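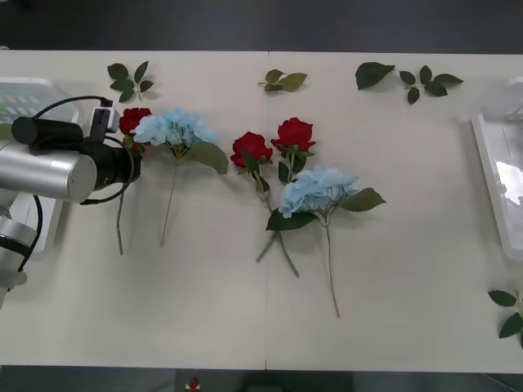
2024-02-02, bench notes, Wevholm

Second go at getting the Prudside tracks onto the old handheld. Yesterday's attempt ended with the unit showing me a very confident dot in the sea, so expectations are modest.

Started by wiping the waypoint list. It holds a lot fewer than you'd hope and says nothing when it's full, it just quietly drops the last ones. Ditte's file had all her stops plus every gate on the Akl path, named GATE, GATE, GATE and GATE2. Renamed them by hand. Took 40 minutes and a fair amount of tea.

Transfer one: cable not seen. Swapped cable, still not seen. Swapped back to the first cable, seen at once. Writing this down so I can be annoyed about it again in March.

Transfer two: waypoints fine, tracks missing. The handheld wants routes and tracks sent separately and will take only one lot per session. Unplug, wait for the beep, plug in again.

Transfer three: all there. Walked it round the car park and out to the lane. Sat 3 metres to the left of me the whole way, like a polite dog. I can live with that.

The sea business was the coordinate format. Ditte exports in degrees and minutes, my converter was reading them as decimal degrees, so anything at 55 minutes ended up nearly at the next degree along. Yi-chun spotted it in the time it took her to put her coat on. I had been looking at it since lunch.

Settings that worked, for whoever has it next:
format: degrees, decimal minutes
map datum: leave it alone
track log: off during transfer, on again after
names: short, no accents, no commas (a comma eats the rest of the line)

Still to do: the Jendomham loop, which is over 2 times longer than the log will hold and needs cutting up. Ditte wants the cuts at pubs. Battery door is held on with tape, please don't improve it.

Good cable now has a knot in it. Bad one is in the drawer with the other bad ones.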